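본 사이트는 게시판 운영을 위하여 쿠키를 사용합니다. 계속 이용하시면 쿠키 사용에 동의하신 것으로 간주됩니다. [동의] [설정 변경]

공동세탁실 이용자 게시판 > 정리·보관 > 의류 접기 기준

제목: 프린트 티셔츠 접기 방식 통일에 관한 의견 요청

작성자: pekura_관리
입주자 여러분께 안내드립니다. 페쿠라관 공동세탁실의 정리대 사용 기준을 4월 중 개정할 예정이며, 이에 앞서 의류 접기 항목에 대한 의견을 받고자 합니다. 현행 기준은 "상의는 사각으로 접어 선반에 둔다"라고만 정하고 있어, 프린트가 있는 티셔츠의 경우 그림 면을 안으로 접을 것인지 밖으로 둘 것인지가 분명하지 않습니다. 나눔 선반에 비치하는 의류도 같은 기준을 적용받게 되므로, 의견과 함께 그 사유를 기재하여 주시기 바랍니다. 접수는 월요일 오후 6시에 마감합니다.

작성자: severyn_d
글자 면을 밖으로 두는 방식에 찬성합니다. 나눔 선반에서 옷을 고르는 분들은 대개 무늬를 보고 찾으십니다. 안쪽으로 접어 두면 한 벌씩 펼쳐 보게 되고, 펼친 옷은 원래대로 돌아가지 않습니다. 선반 한 칸에 최대 20벌까지 두도록 한 현행 규정을 유지한다면 더욱 그러합니다.

작성자: naegeli_303
위 의견에 동의하기 어렵습니다. 프린트 면이 바깥에 노출되면 위에 쌓인 옷과 마찰이 생기고, 여름철에는 인쇄면끼리 달라붙는 경우도 있습니다. 본인은 그와 같은 사유로 티셔츠 두 벌을 폐기한 바 있습니다. 보관 기간이 9일을 넘는 의류에 대해서는 안으로 접는 것을 원칙으로 하여야 한다고 봅니다.

작성자: vira_panasiuk
두 분의 말씀을 모두 읽었습니다. 본인은 면 티셔츠의 글자 면을 위로 두는 편이며, 캔버스 느낌의 두꺼운 천은 티셔츠와 섞지 않고 따로 다룹니다. 두꺼운 천을 얇은 상의 위에 올리면 눌린 자국이 남기 때문입니다. 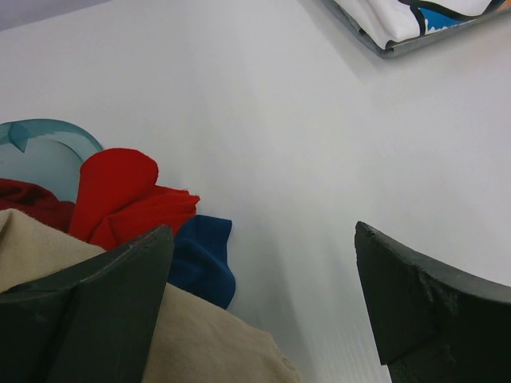
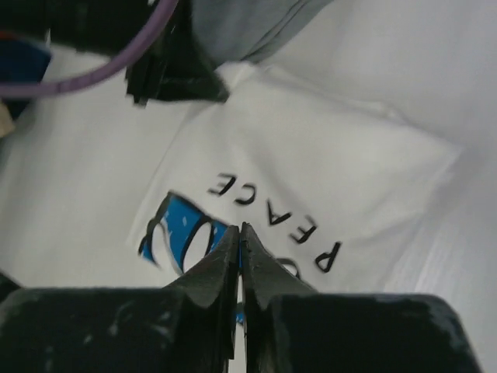
첫 번째 사진: 흰 면 위의 베이지색 천. 두 번째 사진: "PEACE" 글자가 인쇄된 흰 천.

작성자: severyn_d
자료에 감사드립니다. 두 번째 사진과 같이 글자가 드러나 있으면 어떤 옷인지 바로 구분됩니다. 다만 글자 옆의 파란색과 검은색 그림까지 접힌 면에 담으려면 접는 폭을 다소 넓게 잡아야 할 것으로 사료됩니다.

작성자: naegeli_303
구분이 쉽다는 점은 인정합니다. 그러나 흰 천은 노출된 면부터 먼지를 타며, 같은 사진의 천에도 이미 잔주름이 있습니다. 주름을 펴지 않고 접는 것은 접는 방향 이전의 문제입니다. 개정안에 "접기 전 손으로 펼 것"이라는 문구를 넣어 주시기 바랍니다.

작성자: kyrylo_h
펴는 절차를 의무로 정하는 데에는 반대합니다. 저녁 시간대에는 정리대 대기가 길어 한 분이 오래 사용하시기 곤란합니다. 권고 사항으로 두는 것이 타당합니다. 베이지색 천과 같은 두꺼운 직물은 선반 맨 아래 칸으로 지정하는 방안을 제안합니다.

작성자: vira_panasiuk
권고로 두는 데 동의합니다. 마찰이 우려되는 옷은 사이에 얇은 종이를 한 장 끼우면 됩니다. 500매 묶음을 4,000원에 구입하여 사용하고 있으며, 필요하신 분께는 나누어 드리겠습니다.

작성자: naegeli_303
종이를 끼우는 방식이라면 단기 보관에 한하여 수용할 수 있습니다. 장기 보관에 관한 의견은 철회하지 않습니다.

작성자: pekura_관리
의견을 주신 분들께 감사드립니다. 현재까지 접수된 내용은 다음과 같이 초안에 반영합니다. 나눔 선반의 티셔츠는 글자 면을 밖으로 하여 접되, 개인 보관함의 의류는 이용자가 정합니다. 두꺼운 직물은 맨 아래 칸에 둡니다. 접기 전 주름 정리는 권고 사항으로 합니다. 장기 보관 의류의 접는 방향은 합의되지 않았으므로 별도 항목으로 남겨 두겠습니다. 후드가 달린 상의에 관한 문의도 접수되었으나, 이는 새 글로 작성하여 주시기 바랍니다.

최종 수정: 월요일 오후 6시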